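Foro › Mantenimiento y limpieza técnica › Automatización en planta y servicios

Brazo fijo para baños de habitación: reparto de tareas y tiempos de turno

Publicado por gobernanta_norte el 20 de noviembre

Abro hilo porque en septiembre la dirección nos presentó el plan de automatizar parte de la limpieza de baños y quiero contrastarlo con gente que haya pasado por algo parecido. Trabajo en el hotel Grernula, 210 habitaciones. El integrador es Fikier. De momento solo hay simulación; la instalación física sería en 2 baños piloto.

Alcance según el documento que nos dieron: el brazo retira y recoloca objetos sueltos en la zona del inodoro (tapa de la cisterna y tapa del asiento) para dejar las superficies libres antes de que entre la camarera. No friega, no desinfecta y no toca textil. La camarera pasaría de hacer el baño completo a hacer fregado, desinfección y revisión final.

Mis dudas son dos. La primera, si el despeje de superficies representa una parte del tiempo que justifique tocar los turnos. La segunda, quién responde cuando se rompe o se pierde algo del cliente.

---

tolva_seca escribió:

¿Tenéis medición previa? Sin un desglose por operación no se puede discutir el plan. En mi centro (residencia, no hotel) cronometramos el baño entero y luego resultó imposible saber qué se había ganado y dónde. Pedid los tiempos separados: despeje, producto, espera, aclarado, secado, reposición.

---

gobernanta_norte escribió:

No hay desglose. Hay un tiempo total por habitación y una estimación de ahorro que nos entregaron ya calculada. He pedido la hoja de origen y no la tengo.

---

Min-kyu Sun escribió:

Buenas. Trabajo en puesta en marcha para Sturnby, que no tiene relación con Fikier. Puedo aportar algo sobre lo que se valida en simulación y lo que queda fuera.

En este tipo de tarea se carga un baño tipo, se distribuyen objetos de geometría distinta sobre las superficies y se ejecutan ciclos de agarre y depósito variando las posiciones. Nuestra última serie fue de 3020 ciclos. De ahí se obtienen tasa de agarre, colisiones y tiempo de ciclo. Dejo una captura de nuestro entorno, con el brazo montado sobre un mueble junto al inodoro y una pieza morada irregular en la pinza, sobre la cisterna. 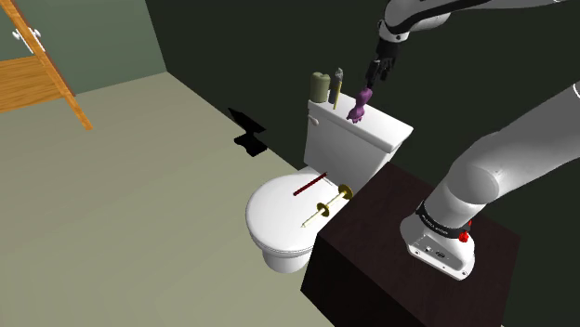

Puntos que conviene pedir por escrito al integrador

1. Lista de objetos ensayados. Una pieza irregular, un cilindro de pie y una varilla tumbada plantean agarres distintos. Si en la lista solo figuran botes, la tasa que os enseñen no vale para un baño ocupado.

2. Criterio de éxito. «Agarrado» y «depositado en su sitio sin volcar lo de al lado» son dos métricas. Hay quien informa solo de la primera.

3. Posición de la base. Un brazo sobre mueble ocupa encimera y condiciona por dónde se acerca la persona al inodoro. Eso afecta a la postura de la camarera y tiene que estar en la evaluación del puesto.

4. Estado degradado. Qué hace el sistema si no reconoce un objeto, a quién avisa y en qué plazo se espera respuesta.

5. Entrada de personas. Cómo se detiene, quién rearma y si rearmar pasa a ser función de la camarera.

El punto 5 es el que más cambia el trabajo diario y el que menos aparece en las presentaciones.

---

llave_del_19 escribió:

Discrepo en la utilidad de todo esto. Despejar una cisterna es coger cuatro cosas con la mano. Una camarera lo hace mientras mira si hay pelos en el suelo, si gotea la cisterna y si falta papel. Si quitas el despeje, quitas también esa inspección, que no figura en ninguna hoja, y después hay que volver a hacerla al entrar. El ahorro neto puede ser cero o negativo.

Además, el brazo necesita la habitación vacía y la camarera también. Se secuencian dos ocupaciones donde antes había una.

---

Min-kyu Sun escribió:

De acuerdo en lo segundo. La secuencia es un problema de planificación y hay que incluirla en el cálculo. En lo primero, solo en parte: la inspección se puede mantener como operación explícita con tiempo asignado. Lo que no se puede es eliminarla del tiempo y seguir exigiéndola.

---

tolva_seca escribió:

Eso último es exactamente lo que ocurrió en mi centro con las fregadoras autónomas. La máquina hacía pasillos y se descontó el pasillo entero. Los rincones, los zócalos y vaciar el depósito de agua sucia siguieron siendo nuestros, sin minutos. Tardamos en corregirlo porque nadie había anotado esas tareas antes.

---

Győri_mto escribió:

Desde mantenimiento, otra cuestión: ¿quién limpia el brazo? En un baño hay aerosol, cal y producto clorado. La pinza toca objetos del cliente y la superficie de la cisterna. Si pasa de una habitación a otra, es un vector, y si es fijo, es una superficie más que desinfectar cada día. Pedid el grado de protección de cada eje y la lista de productos compatibles. Donde estuve antes usaban un desengrasante que dejó opacas las juntas.

En cuanto a averías, si la primera intervención la asume el técnico de turno, necesita formación y tiempo reservado. Somos uno por turno y ya llevamos climatización.

---

llave_del_19 escribió:

Y la categoría profesional. Si la camarera rearma, limpia la pinza y resuelve avisos, está operando un equipo. Eso se paga o se asigna a otra persona.

---

gobernanta_norte escribió:

Gracias a todos. He trasladado lo siguiente a dirección:

– Desglose de tiempos por operación antes del piloto, medido por nosotras.
– Los cinco puntos de Min-kyu Sun, con respuesta escrita de Fikier.
– Inspección visual como operación con tiempo propio.
– Limpieza del brazo y rearme: definir puesto responsable y categoría.
– Ningún cambio de cuadrante mientras dure el piloto.

Me han contestado que el último no lo garantizan. Sobre objetos del cliente, proponen que el sistema no actúe en habitaciones ocupadas, solo en salidas. Con eso baja el riesgo, pero en salidas casi no quedan objetos encima de la cisterna, así que no entiendo qué se mediría.

---

llave_del_19 escribió:

Justo. Pregunta qué porcentaje de vuestras habitaciones diarias son salidas y pide que rehagan la estimación con ese dato.

---

Min-kyu Sun escribió:

Añadiría que pidas los registros del piloto en bruto, con las paradas incluidas. Los informes agregados suelen excluir los ciclos interrumpidos por una persona, y esos son los que os afectan a vosotras.

Etiquetas: automatización, limpieza hotelera, organización de turnos, simulación

Contacto | Normas del foro | © Los autores de cada mensaje | Volver arriba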